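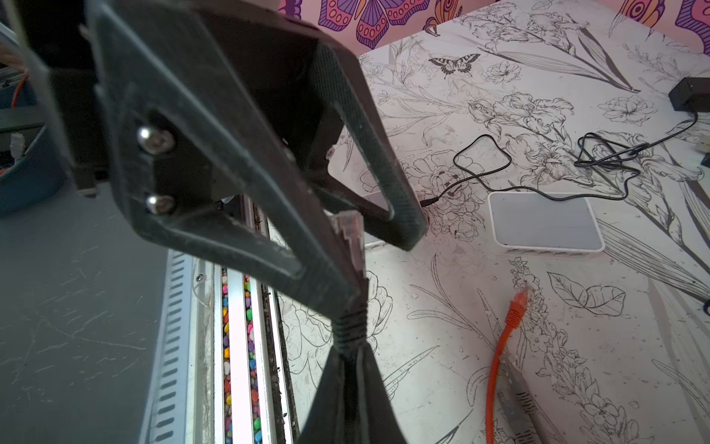
A black network cable held just below its plug in a two-fingered gripper.

Lasting Power of Attorney: Common Questions

Who can act as my attorney?
Anyone aged 18 or over who has mental capacity. A person who is bankrupt cannot act for property and financial affairs. Paid care workers should not normally be appointed.

How many attorneys can I have?
The law sets no upper limit. Our forms pack has space for 7 names, including replacements. Further names go on a continuation sheet.

What is the difference between "jointly" and "jointly and severally"?
Jointly: every attorney must agree and sign each time. Jointly and severally: any one of them may act alone. If a joint appointment is made and one attorney dies, the whole appointment fails unless a replacement has been named.
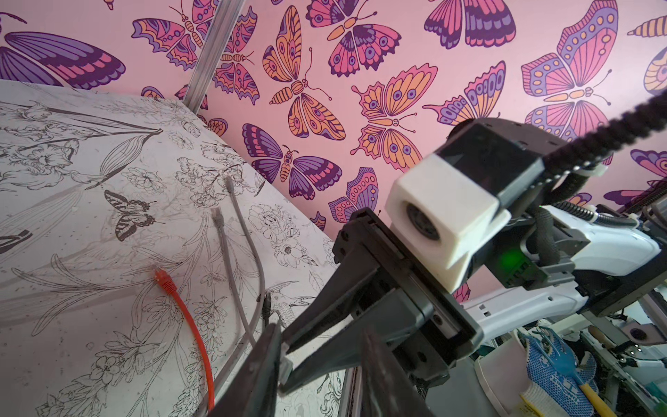 Banks sometimes misread a joint appointment, so check that the wording on the registered document matches what you asked for before you send out copies.

When can it be used?
A health and welfare power can be used only after you have lost capacity. A property power can be used as soon as it is registered, with your consent, unless you restrict it.

Who signs as certificate provider?
Someone who has known you personally for at least two years, or a person with relevant professional skills. Family members are not allowed. At Preda this is done by Tamara Bucur or Malte Harms, by appointment.

Do you make home visits?
Yes, within 26 miles of the office. Allow 15 minutes for identity checks. Visits in October are booked early.
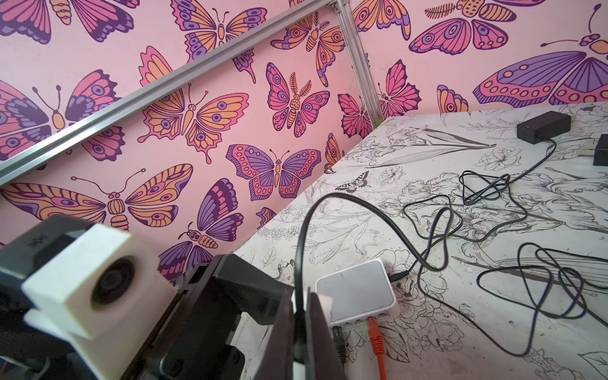
Gripper and mount, with pink butterfly wallpaper behind.

Can I cancel it?
Yes, by signing a deed of revocation while you still have capacity. Tell your attorneys in writing and send the deed to the registering office. Quote form 381 if you want Preda to draw it up.

Page last checked Jul 12, 2025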